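Feeding the bear, part two

In March I wrote that our scooping policy was trained on 44 demonstrations and failed often. Yolandi Joubert proposed to mix in 1000 simulated scoops from Wivola, so this month I tested it.

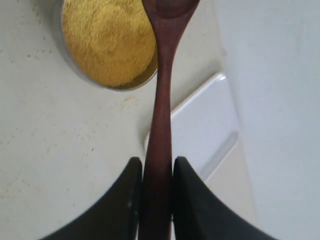
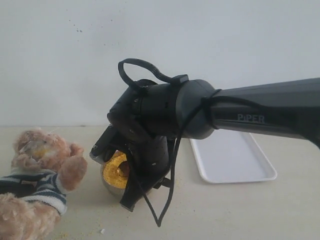
What changed in the result

The old policy brought the grain to the bear in 6 of 34 trials. The mixed one did it in nearly all of them. I think the gain comes from the varied grain level in simulation - but I have not yet tested this separately. Spilling is still a problem, and I do not measure it well.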